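Category: Hardware > Arms & End Effectors > Grippers

Stock parallel grippers vs. Latwood pads for holding long handles

rsinaga
Hi all, longish post, so get yourself a coffee. We have a two-arm setup and I've been trying to settle which fingers to leave on it for household chores, mostly sweeping and wiping. I started in November with the stock Sanis fingers, moved to the soft Latwood pads over the winter, and I keep going back and forth (my wife says I change grippers more often than socks).

The trouble is long thin handles. A cup or a box is fine with anything. But give either set a stick, ask it to push bristles along a floor, and the handle wants to pivot between the fingers. With the stock ones I logged 292 sweeping runs and lost the handle in 50 of them. I haven't done nearly as many with the pads, so I won't pretend it's a fair comparison yet, but my feeling is that they hold better and let go worse. They sort of cling, if that makes sense.

Our kitchen is the hardest place I've tried, because it's so narrow next to the fridge that the two elbows have hardly any room to stay out of each other's way. I love it as a test spot for exactly that reason!

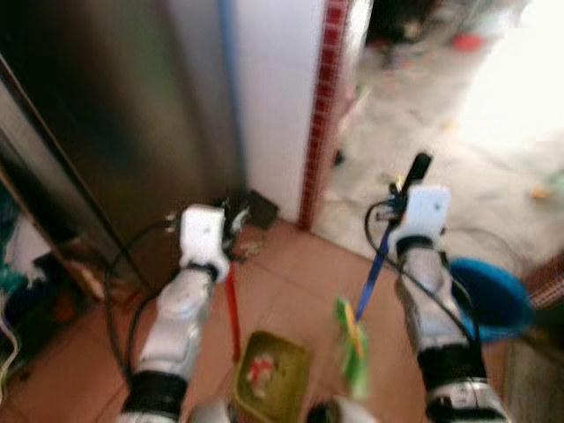
Sweeping by the fridge, something long and thin held by each gripper.

You'll notice the motion blur, and that brings me to my second question, the head camera. I'm on the default exposure, and with a bright room through the doorway it never seems happy. Has anyone compared a global shutter camera on theirs, or should I just slow the arms down and stop complaining?

Thanks for reading all this. Rizal

mhajek
Welcome back Rizal, lovely to see you posting again. I'd gently disagree about the pads. We ran them for most of a year at Skanham and I took them off in the end. They're wonderful when new, and then the surface gets floor dust on it and they turn slick, and you don't notice until the brush is lying on the tiles. Stock fingers with a strip of bicycle inner tube did better for us, and the tube costs next to nothing.

Also, please look at your cables. Those loops are generous, and the one on the right hangs in front of the bucket. I've caught a bucket that way. It was full.

radka_r
Miloslav, I think you're being hard on the pads! Did you ever wipe them down? I do mine with a damp cloth before each session and I'm at 145 runs on the same set with no slipping I could blame on them. I do agree on the cables. Mine are clipped to the forearm every hand's width or so, with a bit of slack left at the wrist.

On the camera, global shutter won't fix what you're seeing. It cures the skewed, leaning look, but smearing comes from long exposure and you'd have it with either sensor. Lock the exposure shorter, put more light in the kitchen, and let the doorway blow out. You aren't sweeping in there anyway.

mhajek
I did wipe them, Radoslava, though I'll admit not every session. Fair point, and I still like my inner tube.

ivergara
Jumping in from the controller side. Before you buy anything, have a look at your grip force during the stroke. When I first ran the Havlíček controller, it was easing off the force as soon as the fingers stopped closing, and on a thin handle that left hardly any squeeze by the time the bristles touched down. I turned the hold current up and half my drops went away with the same fingers on. It does warm the motors, so keep an eye on them in long sessions.

rsinaga
Oh, that is interesting, Ignacio. I've never touched the hold setting, I'm a bit ashamed to say. I'll try that first with the stock fingers and then again with freshly wiped pads, so Radoslava and Miloslav can both be right for a while. Cable clips are ordered too.

viera_h
Could you post the force logs when you have them? I'm choosing fingers for a smaller arm and would love to see the numbers side by side. And if anybody has tried a fatter foam sleeve on the handle itself, I'd like to hear how it went. My feeling is we're all fussing over the gripper when the stick is half the problem.

rsinaga
Will do, Viera. Foam sleeve goes on the list as well, I have some pipe insulation in the garage that might fit.

Related threads
Latwood pads: how often do you replace them?
Cable routing on two-arm setups, show yours
Havlíček controller hold current, safe values?
Locking exposure on a head camera
Wrist camera or head camera for floor work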